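Hi Orlando,

February's update on the Guseo repair café, a bit longer than usual as there's a fair amount to get through. Grab a cup of tea!

**Numbers first, I know you like them**

We've now had 378 items through the door since the grant began, which puts us ahead of where I thought we'd be at this point. Lamps and toasters still lead the pack, with radios creeping up behind them (there's a real fondness for old radios in this town, and I've learned more about tuning dials than I ever expected to). Clothes repairs dipped over Christmas and have come back strongly. One lady brought in four pairs of curtains in a single visit.

**The move to Cuervo Hall**

Done at last. The heating works, the kettle works, and we've got a lockable cupboard, so I've stopped carrying the sewing machines home in the boot of my car. The rent is £8 an hour more than the old place — I'd flagged this in the autumn and it's covered by the money we didn't spend on leaflets. The only grumble is parking. I've asked the hall whether we can use the yard behind the kitchen on Saturday-type busy sessions and I'm waiting to hear.

**Training**

Ten people signed up for the basic sewing course and 8 finished it, two of whom now have their own table at the café. The electrical safety course has slipped to the spring, I'm afraid. Mevus, who were going to run it, lost their trainer and have offered us new dates. I'd rather wait for them than start again with someone else, but tell me if the delay causes you any bother at your end.

**Money**

We're £200 under on materials, mostly thanks to Numach passing on a big box of zips, fuses and plugs. I'd like to move that into the tools line if you're happy with it. Our shared soldering kit is looking tired and there's always a queue for it. 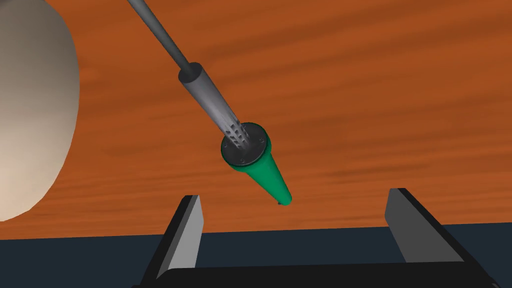 *Computer drawing of a hand tool with a vented barrel.*

**What's next**

- Confirm the new course dates with Mevus
- Get an answer about the yard
- Start the evening session at 6.30, as a trial for one month
- Send you the half-year accounts

The evening session is the one I'm keenest on, as we keep hearing from people who work all day and can't get to us. I'll need a yes or no on the £200 before I order anything, so a quick line back would be lovely.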